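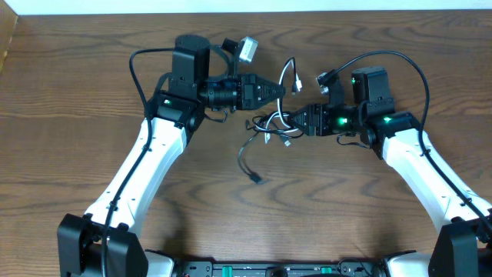 4. Sorting and Storing Cables

Use this section when you unpack the Tustia cable organizer for the first time, and again whenever the tray fills up with cords. Allow 15 minutes for a small pile.

Before you start

Unplug every cable at both ends. Work on a flat table with good light. Keep the tray, the straps and the label sheet within reach.

CAUTION: Do not sort cables that are still connected to a charger or a wall outlet.

4.1 Separating a tangle

1. Lay the whole tangle on the table and spread it out with your hands. Do not lift it by one cord.
2. Find a loose end. A USB plug is a good place to begin.
3. Follow that cord back to the first crossing and pass the plug under or over it. If the plug catches, widen the loop before trying again.
4. Keep going until the cord is free, then set it to one side.
5. Repeat with the next loose end. Where black and white cords are mixed, take out the color you have fewer of first.

Note: Never pull a knot tight to find out where it leads. Small metal connectors bend easily.

4.2 Checking each cable

1. Run the cord through your fingers from end to end. Feel for cuts, flat spots and stiff bends.
2. Look into each connector. Brush out lint with a dry, soft brush.
3. Discard any cable with bare wire or a loose plug. Take it to an electronics recycling point.

4.3 Coiling and strapping

1. Hold one plug in your palm and make loops the width of your hand.
2. Leave the last 4 inches free.
3. Close a strap around the middle of the coil. It should slide a little when pushed.
4. Write the cable type on a label and fold it over the free end.

CAUTION: Do not wrap cords around the tray dividers. The edges can mark the outer jacket.

4.4 Loading the tray

Place long cables in the back row and short ones in front. The tray has 13 slots, one coil per slot. Adapters go in the lidded box.

Replacement straps and labels are sold together as part no. 2457. For storing power strips, see Section 5.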